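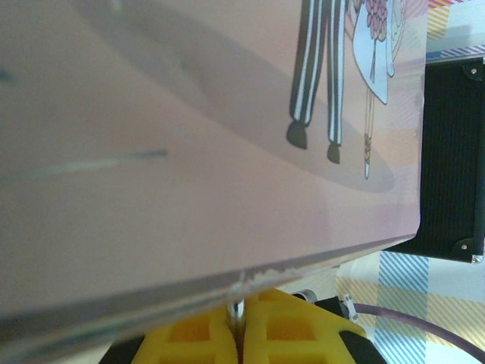
*By Akinyi Mollel | Workshop News | 5 July 2025*

The Hernerstead Shared Workshop is pleased to report that its two-arm bench has entered regular use. The build began last October under the direction of Kiprono Muli and has now logged 582 hours of member time.

The bench pairs two small arms on a common aluminum rail, each bolted down through its own black mounting plate. Current work concerns the handling of flat items such as printed cards, together with small blocks. Flat items remain difficult. A finger that comes in too high slides over the edge, and one that comes in too low pushes against the cloth or the floor. Mr. Muli has asked members to record the approach height of every attempt in the Nyanda logbook -- including attempts that fail.

Members are also reminded that the ribbed yellow fingers are shared parts and must be returned to the Stunex cabinet after each session. Replacement sets are printed on request.

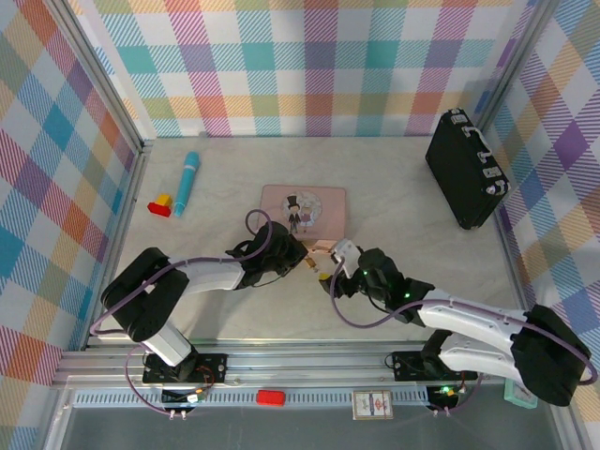

**May members bring their own objects to the bench?**
Members may bring any small, dry object that has first been shown to the bench supervisor and entered in the logbook.

Spending on the build stands at $1,077, paid from the general equipment fund. Work on the cable routing will continue through the summer, and the bench may be closed at short notice while it is carried out. Requests for bench time should be left in writing at the Dudov Room desk.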